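Caring for a Vikwood Stone Top: Section 5, Sealing

Revised 2026-01-31

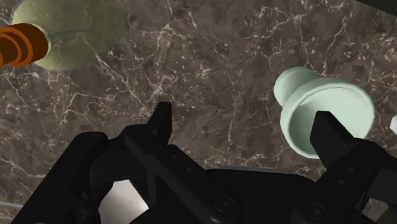 Sealing slows down stains. It does not stop scratches or etching from acids such as lemon juice and vinegar. Most kitchens need a fresh coat once a year.

What you need: Azimi stone sealer, two lint-free cloths, pH-neutral soap, painter's tape.

1. Clear the top and wash it with warm water and the soap. Rinse twice.

2. Let the stone dry overnight. Sealer applied to damp stone turns cloudy.

3. If you feel rough spots, rub them lightly with a 400-grit pad, then wipe off the dust. On polished stone, skip this step.

4. Tape off the sink rim and any wood trim.

5. Wipe on a thin, even coat. Work in sections no wider than your reach.

6. Wait 10 minutes, then buff off everything left on the surface.

7. Leave the top alone for 5 hours before setting anything on it. Keep water off it until the next day.

Note: To test whether the stone needs sealing, put a few drops of water on it. If the spot darkens within 10 minutes, seal it.

Caution: Open a window and wear gloves. Keep the sealer away from gas burners and pilot lights.

Caution: Do not use Asar paste wax over a sealed top. It leaves a film that has to be stripped.

For deep stains or open cracks, stop and contact Shirin Esfahani at the Pitside service desk before going further.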